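3.2 Gripper and collection setup

The demonstrations were recorded by students in the second-year robotics project course at Urketlow, using the hand-held gripper that the course calls Dremach. Each team had 3 weeks to collect data, train a policy with the Bawa training code, and run it on the shared arm. All teams used the same gripper design, with two opposing fingers and a replaceable pad on the inner face of each. The view from the tool-mounted camera was the only image input to the policy. Recording took place at ordinary tables with the room lights on, and objects already on a table could stay there if they were outside the work area.

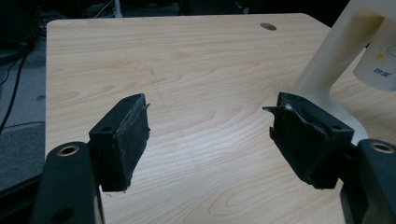

Figure 3. View from the gripper camera over the table, with both fingers and their pads visible.

In total the teams recorded 387 demonstrations. Teams were asked to keep the gap between the fingers in view at all times and to begin each demonstration with the gripper open. Episodes shorter than 10 seconds were dropped before training. The remaining episodes were stored in the Dostis format and split by team, so that no team's data appeared in both the training set and the test set.

3.3 Pad wear

We did not plan to study pad wear, but it came up in most of the team reports. The pads are glued to the mounting blocks, and the edges tend to lift first. Students were told to replace a pad when it slipped on the test block, and a frayed edge alone was not a reason to stop. As a result, much of the data shows pads with torn or peeling edges.

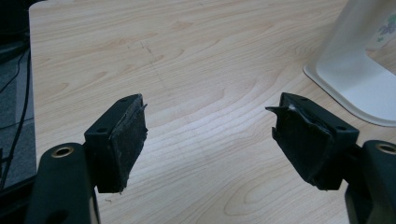 Figure 4. Worn finger pads. The pad on the right finger is more heavily torn, with a flap curling out at its upper left corner.

Pad condition was written down by hand at the start of each session, on a scale we defined after the first week. Sessions before that have no entry and are left out of Table 2. Almost 100 episodes are affected. Teams also differed in how strictly they used the scale, and we return to this in Section 5.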